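# The Stondstead Letter, April 2026

Hello again from the small bedroom! I've been in folding mode all week, so this month's item is about long-sleeved shirts and the bed as the best folding table in the house.

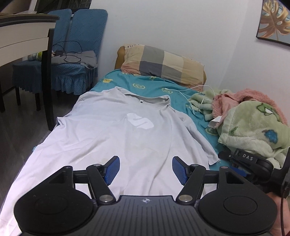 ## Why I gave up on the kitchen table

For years I did all my folding at the kitchen table, standing up, with one eye on the stove. The shirts came out fine-ish. But a long-sleeved shirt with the arms out is wider than you think, and mine kept sliding off the edge and taking a spoon with it. So now I carry the whole basket to the narrow bed and do it there, with the gray shirt laid out first because it's the one I wear most and the one that looks worst if I rush it.

I like the teal sheet for this. A pale shirt shows up nicely against it, little yellow-green rounds and all, and I can see right away if a sleeve has gone in crooked. On a white sheet I used to lose the edges completely (I also used to lose socks, but that's another newsletter).

The blankets get shoved to the right. I know the proper thing would be to fold them first and put them away, but the green fleece with the cartoon on it and the fluffy pink one are going straight back on the bed at night, and I refuse to fold something for four hours' rest. They sit in their heap, I get the rest of the mattress, and we all get along.

## The fold I use now

My friend Marcela Machala taught me this one over the phone, which took a while, and I've stuck with it since.

1. Lay the shirt face down, collar toward the pillow, and smooth it from the middle out with flat hands. Don't skimp on this bit.
2. Fold one side in, so the edge lands a little past the middle of the back. The sleeve will be sticking out across the other side.
3. Turn the sleeve down so it runs along the fold you just made, cuff toward the hem.
4. Do the other side the same way. You should have a long, even strip with both sleeves tucked on top of it.
5. Fold up from the hem, once to halfway and then again to just below the collar.
6. Flip it over and pat it. The patting is mine, Marcela doesn't pat.

If the shirt has a print on the chest, like a little logo, try to have it end up on the top face. I do this with all of them now and it makes the drawer so much easier – I can see which is which without digging. With thicker shirts I stop at one fold up from the hem and let them be a bit longer. They stack better that way than as fat little bricks.

A few of you wrote in after the last letter to ask about ironing first. I don't! If I smooth a shirt well and fold it soon after it's dry, it's good enough for me and for anybody I'm likely to meet at the bakery. Iron if you enjoy it.

## Chairs are not drawers

Now for my confession. The two chairs beside the bed have those blue quilted covers with the ruffled skirts, and I love them, and I put things on them all day long. A gray cloth, a charger, a whole nest of black cables. Once one thing lands on the seat, the rest follow.

My plan for May is to clear both chairs before I start folding and use the near one for finished shirts only. The cables are going in a shoebox. I bought a set of 9 fabric cable ties at the Fladgate market and have so far used 2, so there's no excuse there. If you have a better way of keeping chargers together, please send it in. I'd like to hear from somebody whose system has survived a full winter.

The charging cable on the bed is a different matter. It stays up by the pillow where I want it at night, and I just move it over when I need the room. I did try running it down behind the cushion for a while and spent every evening fishing for it with one arm.

## Odds and ends

The clothing swap at the Wostarov hall is on again next month. Last time we had over 300 pieces come through and the long tables were full before lunch, so please bring your things folded if you can, shirts with shirts and pants with pants. It saves such a lot of sorting at the door. Hangers are welcome too, but only the plain ones.

Bartoš, the shop on the corner, has said we can leave bags there the evening before. Put your name on them, and tie the tops.

I still have room in the next letter for one reader's tip, and I'd be thrilled if it was about fitted sheets. Mine go in the closet rolled up like a sleeping bag and I'm ready to be taught.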